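2018-06-19

Third day of going through the menswear mailers, and I'm no closer to knowing who buys this stuff. Pathak wants 337 for a belt bag. It holds a phone and one key if you don't breathe in. The copy calls it "an everyday essential," which I suppose depends on the kind of day you have.

Then there's the Betent watch, the one they've been hinting at since May. I tried it on at lunch. The strap pinches, the face is the size of a jar lid, and the clerk told me 4000 people were on the waiting list. I asked if I could take one home today. He said yes, of course. So what are they waiting for?

Ukix is still pushing the cologne. Smoke and fig, they say. I got lemon dish soap for ten minutes and after that nothing at all. I'll give it one more wear on Thursday, mostly so I can say I did.

Bought socks. Plain, navy, 34 for the pack, and I already think I overpaid.

The only thing I half want is the Itport raincoat, and I don't trust myself on it. I liked their last one too, and the zipper quit before the fall. The new version has the same zipper with a nicer pull tab.
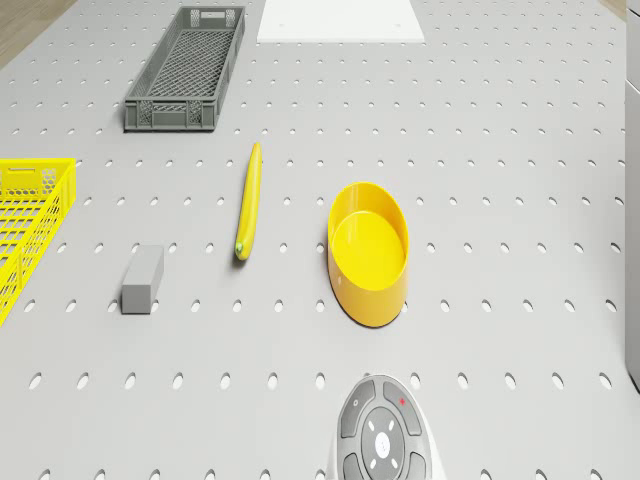

Zerrin Yaman thinks I'm being unfair about the raincoat, that any zipper fails if you yank it the way I do, and that I should buy the thing and wear it for a year before I complain. Maybe. She also paid full price for the belt bag.

Going back Friday to look at the seams.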